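Work and Automation, Unit 2: The Coffee Counter
Notes by Ghazala Bajwa, revised 12 February 2023

Reading for this unit is the Clarnine case, pages 13 to 22. Saulius Raudsepp will cover the cost side, so bring a pencil and low expectations.

Ask who used to do the small jobs. At Clarnine, handing over a straw never appeared in any job description — it does now, and it has two arms.
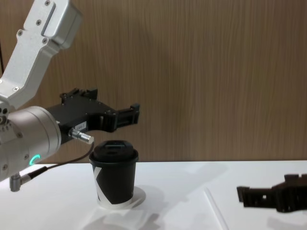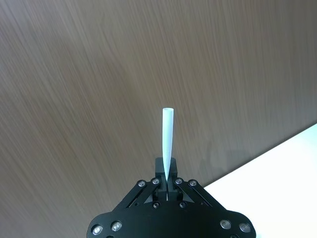
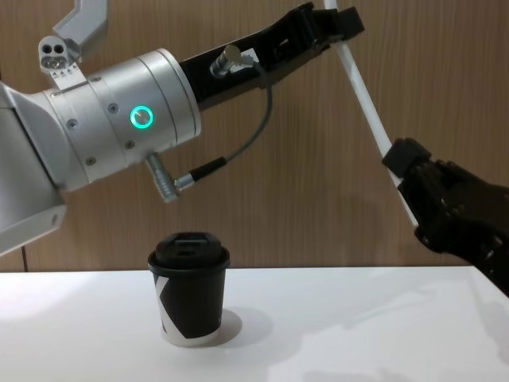 What changes for staff

Counter workers kept their hours but became "cell attendants." They refill, wipe, restart and apologize to customers. Pay stayed where it was; the title got longer.

For discussion: is watching a machine easier than doing its job? Write one page, and interview somebody who has done both.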